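Home Services Routes News Contact

Cloltell Opens Weekly Consolidated Freight Service to Mana

7 March 2012

Cloltell, the freight forwarding and customs brokerage company, today announced a weekly consolidated sea freight service to the port of Mana. Bookings are open now, and the first sailing is scheduled for May.

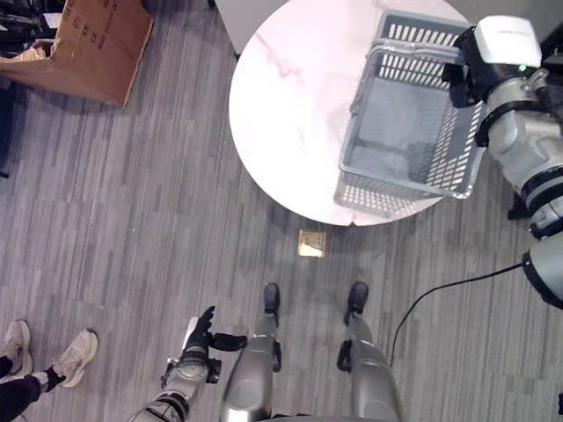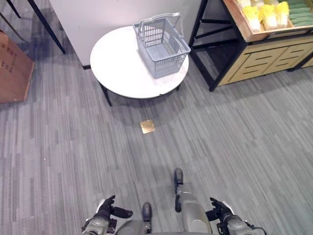

The new service is intended for customers whose shipments do not fill a container. Until now, Cloltell has moved smaller consignments to Mana through a transfer port, where cargo was unpacked, sorted and loaded again before the final leg. Under the new arrangement, goods will be packed once at the Cloltell warehouse and will remain in the same container until they reach the receiving depot at Mana.

Transit time from warehouse cut-off to depot release is scheduled at 17 days, compared with 28 days on the present routing. Cargo must be delivered to the warehouse no later than 2 business days before each sailing. Shipments received after that time will be held for the following week at no storage charge.

Cloltell has appointed Tomić as its receiving agent at Mana. Tomić operates a bonded depot close to the port gate and will be responsible for unpacking, customs presentation and local delivery. The two companies have worked together on full container shipments for several years -- mainly machinery parts, furniture and household effects -- and the agreement extends that work to consolidated cargo for the first time.

"Our customers have asked for a direct service to Mana that does not oblige them to pay for space they cannot use," the company said in a statement. "A fixed weekly sailing allows them to plan their orders, and it allows us to quote a rate that will hold for the full season."

Rates will be charged by volume or weight, whichever is greater, with a minimum charge of one cubic meter. The published rate includes warehouse handling at origin, export documentation, ocean freight and unpacking at Mana. Import duty, local taxes and any inspection fees set by the authorities at destination are not included and will be billed to the consignee.

Shipment tracking will be provided through Esance, the booking and tracking system that Cloltell introduced for its air freight customers last year. Sea freight customers will be able to enter a booking, print labels, upload a commercial invoice and view the status of their cargo from the same account. A total of 152 business accounts have been moved to Esance to date. The remaining accounts will be transferred before the first sailing, and each customer will receive written notice with a new user name. Existing booking forms sent by fax or e-mail will continue to be accepted during the changeover.

All cargo must be packed for export before delivery. Timber used in crates and pallets must be treated and stamped, and each package must show the consignee name, the port of discharge and the package number. Cloltell can provide crating and shrink wrapping at the warehouse on request -- customers should ask for a quotation when they make the booking. Dangerous goods, perishable items and live plants cannot be accepted on the consolidated service. Vehicles and motorcycles will continue to be handled as full container shipments.

Marine insurance is not automatic. Customers who wish to insure their goods should declare the value in writing before the cargo leaves the warehouse.

Full container bookings to Mana are not affected by this announcement and will continue under their current schedules and contract terms. Customers with shipments already booked by way of the transfer port may move them to the new service without an amendment fee, provided that the cargo has not yet been received.

The sailing schedule and rate sheet are available from the Cloltell sea freight desk and from the Tomić office at Mana.

About Cloltell

Cloltell provides sea and air freight forwarding, customs brokerage, warehousing and export packing for commercial and private customers.

Share this release | 2 shares | 0 comments

Sign up for our newsletter to receive schedule changes and service notices by e-mail.

This site uses cookies. By continuing to browse you agree to their use.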